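From: Frida Ásgeirsdóttir
To: skumen-users
Subject: Re: Wrist view only, or both views?
Date: 1st August

> We trained Skumen on wrist images only and it grasps well, but it
> often goes to the wrong toy. Did you have the same in Tasis?

Yes, we had the same. Our set has 2135 demonstrations of toy pick-up in a living room, and I trained two policies, one with the wrist view alone and one with the room view added. Wrist view first, then room view:
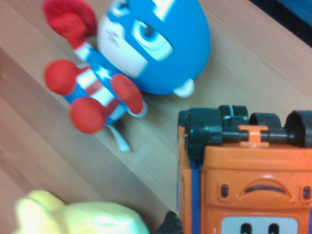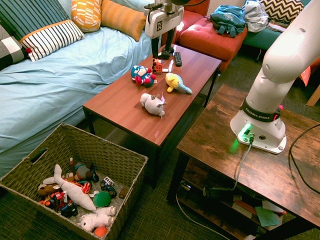

With the wrist alone, 800 of the 2135 trials in replay chose the wrong object. With both views it was 824, so the second view did not help by itself. This surprised me much.

What helped was to drop the wrist image at random during the first part of training. Then the policy must learn from the room view where to go, and it uses the wrist only for the last centimeters. I do not have the final numbers yet, I hope for November.

Which crop size do you use for the wrist? Ours is the default from Trasari, and I suspect it is too tight for soft toys.

Best regards,
Frida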